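Home | Guides | Micro-Hydro | Batteries | Ask a Question | Contact

Section 3: Setting Up Your Intake and Starting the Turbine for the First Time

December 2020
By the Lemus Stream Power guides desk 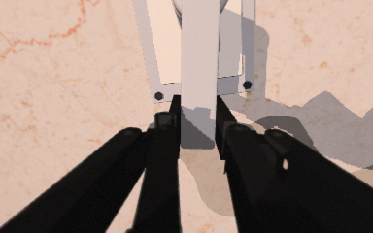
By now you've walked your creek, measured your drop, and picked a spot for the Lemus turbine, so the hard thinking is mostly done and you get to go play in the water. Set aside a whole day for this section, and a second one if your pipe run is long. We've put in a good many of these along Doolan Creek over the years, and the ones that went in slowly are the ones we hardly ever hear about again!

Before you start, please check that your water permit has come through. A small creek still belongs to everybody downstream, and the fish in it have a say as well.

Placing the intake

1. Choose a calm pool just above the drop. You want at least 6 inches of water over the top of the screen in the driest part of the year, so if you're doing this in a wet month, look for the old low-water line on the rocks and measure from there.

2. Set the intake box on firm gravel with the screen facing slightly downstream. Leaves slide off much better that way.

3. Anchor the box with the two stakes and the strap. Give it a good hard tug (harder than that!) and tighten the strap again.

4. Connect the first length of pipe and lay the rest downhill in one steady slope. Any hump in the line will collect air, and air pockets will rob you of power in a way that is maddening to track down later.

Note: If you can't avoid a hump, fit the small air valve at its highest point. It comes in the bag with the pipe clamps.

Filling the pipe

5. Close the main valve at the turbine end all the way.

6. Open the intake gate a quarter turn and let the pipe fill gently. Allow 25 minutes, and go have a cup of coffee while you wait. Folks who hurry this step tend to end up with a pipe that jumps around like a garden hose.

7. Walk the whole line and look for drips at every joint.

CAUTION: Never slam the main valve shut while water is running. The sudden pressure can split the pipe. Take a slow count of 7 for each turn of the handle.

First start

8. Make sure the dump load is wired in and switched on before any water reaches the wheel. A turbine with nowhere to send its power will spin far too fast.

9. Open the main valve slowly and watch the pressure gauge. It will dip a little and then settle.

10. Write down the settled reading on the inside of the cover. You'll be glad of it in December when the flow changes and you're wondering what normal looked like.

Note for Stumcombe valley owners: your creeks carry fine silt after a storm, so clean the screen every 3 days during the rainy season.

Wiring the Nindon charge controller is covered in Section 4.

Comments

creekside_pete: Wish I'd read the part about humps before I buried mine. Added the air valve last weekend and the gauge is finally steady.

Marlow Hill Farm: Does the dump load have to be indoors? Ours heats the pump shed right now and the hens seem to approve.

dryfork: Clear directions, thank you. What size stakes do you use in solid rock?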